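Setting up a pick-and-place table in a shared workshop
Print this page | E-mail to a friend

This part covers the table, the test objects and the first grasps. Mounting the arm and wiring the hand were dealt with in part one, so I assume yours already moves and stops when you press the red button. 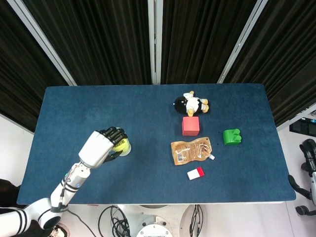
Most of the trouble I had in the first month came from the table and the light, and very little from the code. Get these right before you touch the grip settings.

1. Cover the table

A bare white top reflects the ceiling lights and the camera loses the edges of pale objects. Use a plain, dark covering with a short pile. Dark blue works well for us. Carpet also stops balls rolling off and gives the fingertips a little to press into when they come down too low. Fix it with double-sided tape along all four sides. Brush it between sessions, as crumbs and fluff show up as objects.

2. Screen off the background

Our workshop at Trodano is shared, and people walk past all day. Hang black curtain on a folding frame behind the table. Leave the side nearest the operator open so that you can reach in.

3. Pick the objects

You want different shapes and different stiffness. Start with:

- a tennis ball
- a solid cube
- a large toy building brick
- a soft toy
- a drink pouch with a screw cap
- a small flat block, eraser size

Keep everything under 400 g. The Desmet wrist bracket is rated for 500 g, but that is with the hand level, and it sags before then if the arm is stretched out.

4. Set the hand speed

Open the Lutero panel and set the closing speed to 14. Higher values knock the ball away before the thumb is under it. Set the wrist to 90 degrees for flat items and bring the palm down from directly above.

For the ball, close the thumb first, then the four fingers. For the pouch, go for the cap end. The middle folds up and slides out.

5. Run the first grasps

Do one object at a time with the others left on the table. Lift a hand's width, hold, and put it back down. If it slips, lower the approach height one step before you change the grip force. I changed the force first for two weeks and wore through a set of fingertip pads. Voker sell replacements in pairs, left and right, so check which you need.

Tie spare cable up off the floor if you can. Run the wrist cable along the outside of the forearm with some slack at each joint, and move every joint through its full range by hand before switching on.

The workshop is open for arm work on Wednesday evenings if you want to try the settings on ours first. Part three covers sorting by colour.

Shares: 14 | Comments: 3

Contact | Copyright Trodano Workshop | Back to top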